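Skerance: a little pile of property listings, cleaned up

Last touched January 1, 2021

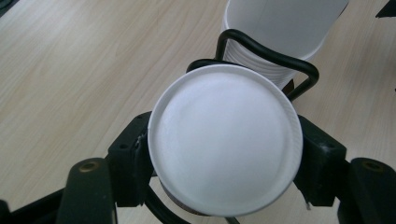 Hello! I'm Damir, and Skerance is a collection of house and flat adverts that I've been tidying up in my spare time. There are 104 listings in it so far. That's tiny, I know, but every one has been read from top to bottom by a human being, and I'd sooner have that than a mountain of rubbish.

Why I started

I was flat hunting and keeping notes in a spreadsheet, and I got properly annoyed at how hard it was to compare one advert with another. One agent gives you the floor area with the balcony, the next leaves it out. "Two bedrooms" might mean two bedrooms, or one bedroom and a room where a bed would touch three walls. So I began writing down what each advert said in one column and what the floor plan said in the next, and it sort of grew from there (I did find a flat in the end, thanks for asking).

What's in the folder

listings.csv has one row per advert. The text is the full wording with agents' names, phone numbers and street numbers taken out.

rooms.csv has one row per room, joined to the listings by the id column. Sizes are in metres. If the plan gave feet and inches I've converted them and put "ft" in the source_unit column.

phrases.txt is my favourite bit! It's a list of the stock phrases that kept cropping up, with the ids of the listings they came from. "Deceptively spacious" is in there, of course, and so is "would suit a keen decorator".

Where the adverts came from

Two letting and sales offices let me use their old ones: Karnell, where Ermira Krasniqi dug them out of the archive for me, and Vasić, the family firm. Slavica Vasić was kind enough to check that everything from her side had already been sold or withdrawn. Nothing in here is on the market, so please don't ring them up about the one with the orchard.

How it was labelled

Nikola Dimitrov and I each went through the lot separately and then compared. We agreed on most things quickly. The condition column was the sticking point, and we argued over "dated but sound" for most of December. It uses 3 values now: ready, tired and needs work. Where we still couldn't settle it, Doina Softić had the deciding vote, and those rows have a y in the disputed column.

Things to watch out for

Prices are asking prices. I don't have the final sale figures and I'm not going to get them, so please don't use this to work out what anything is worth.

The garden column is blank for flats, even the ones with a shared garden. I keep meaning to change that.

A few Vasić adverts were translated before I got them and read a bit stiffly. I've left the wording alone.

Parking is a mess. "Off-road parking" sometimes means a drive and sometimes a patch of gravel you'd have to ask the neighbour about. I copied whatever the advert said.

Opening it

Any spreadsheet will do. If your program turns ć into something odd, pick UTF-8 when you import it. There's also a small script called feten.py, left over from when I called the whole project Feten, which joins the two tables and prints out any listing whose room sizes add up to more than the stated floor area. Run it once, it's quite an eye-opener.

Using it

Use it for teaching, tinkering, essays, whatever you fancy. A mention would be lovely. Please don't try to work out the addresses, though, as people live in these places.

Mistakes

There will be some. Send me the listing id and the column and I'll have a look, though I'm slow in term time. If you've got old adverts of your own and you're allowed to share them, I'd love to hear from you, bungalows especially, as I'm very short of bungalows.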